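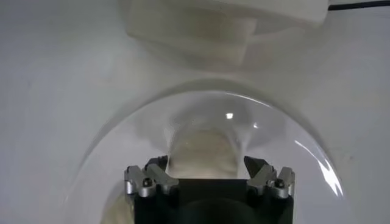 Before you hang your Fellelmont shelf, give some thought to the surface it will sit against or near, and take your time — there's no prize for rushing. A smooth white surface, pale and a touch gray toward one side, will show every pencil line, so mark lightly.

Step 3. Marking and fixing the rail

1. Hold the rail at the height you like and make 2 small pencil marks, one at each end.
2. Check the marks with a level, then check again after a sip of coffee.
3. Drill your holes and press in the plugs until they sit flush.
4. Drive the screws in by hand, leaving the last turn until both are started.

Note: Wait until step 7 to load the shelf.

Caution: Never drill directly above or below an outlet.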